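Stacking blocks, part two: studs, rims and grey ones

Posted 5 Sep 2019

The first part covered plain wooden cubes and how quickly a tower of them goes wrong. Several people asked for the same treatment of the soft studded kind, so I have spent more of the week on it than I had planned.

The set I have came from a second-hand shop in Dremdale in January, in a bag with no box and no leaflet. I paid 2 pounds for it. The blocks are cubes, near enough, with rounded edges. Cadden used to sell something similar, and Claeys may still do, but mine carry no maker's name that I can find and I am not going to guess.

Weight first. On the kitchen scales the red one reads 84 g. I weighed it on three evenings and got the same figure each time, so I will take it as good. For a toy meant to be stacked by small hands that seems sensible. Much lighter and the bottom block slides when you put the next one on; much heavier and it hurts when it lands on a foot.

The surface under the tower matters more than I allowed for in part one. A tablecloth is no good. Carpet is worse, as the pile gives way on one side and the lean starts at the first block. What works is a plain, hard, level top with nothing else on it. Light grey is also kind to the eye: a red block shows up well against it, and the shadow tells you how far you still have to lower it.

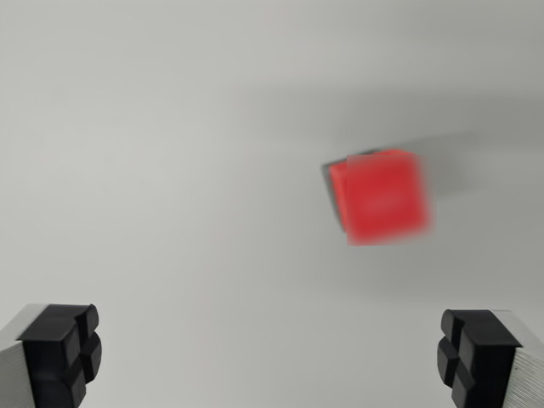
Quentin Hamel wrote to say that he lowers every block with his eyes on the shadow and never on the block, and that his towers have been straighter for it. He also thinks I was unfair to carpet. I tried his method for an evening. It helps with the height, but it does nothing for the twist, and twist is the larger fault in my case. A block set down a few degrees off square looks fine on its own and makes the next one hard to place.

Now the studs. With plain cubes, friction does all the work and any face will do for the bottom. With studded ones there is a right way up, and it has to be found before anything else. On the red block the top face has four short round studs, two by two, inside a raised rim. Whatever goes on top has to clear the rim and sit over the studs.

The rim interests me. It makes the top look like a shallow tray, and it collects crumbs. I clean mine with an old toothbrush and warm water with a drop of washing-up liquid, then leave the blocks stud side down on a tea towel overnight. Do not put them near a radiator. I have no proof that heat spoils them, but I did have one go slightly out of shape in the winter and that was where it had been.

The moulded pattern on the side has no bearing on stacking -- but it is a useful mark. Keep it facing you and you will notice twist early.

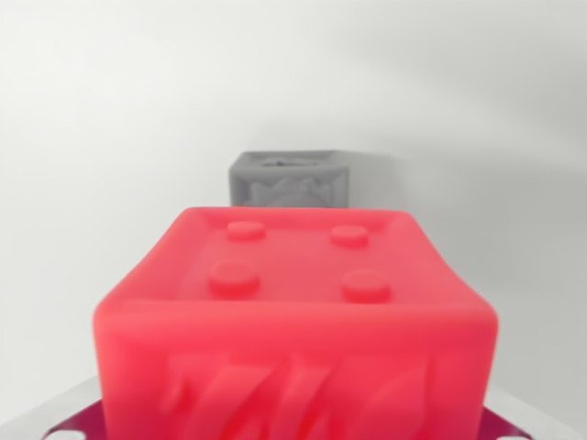
Does the colour of the block make any difference to how well it grips, asked a reader in Brultadville, whose red ones hold and whose grey ones do not. I doubt that the colour itself does anything. Wear is more likely. In most houses one colour gets picked up far more than the others, and the studs on it will be rounder and slacker. A fair test would be to swap the two in the same tower and see whether the fault follows the block. I would be glad of the results.

Part three will deal with storage, meaning mostly why I have gone off drawstring bags.

Related posts
Stacking blocks, part one: plain cubes
A level table without buying a new table
Kitchen scales compared
Getting old glue off wooden toys

Contact | Copyright the author, all rights reserved | Back to top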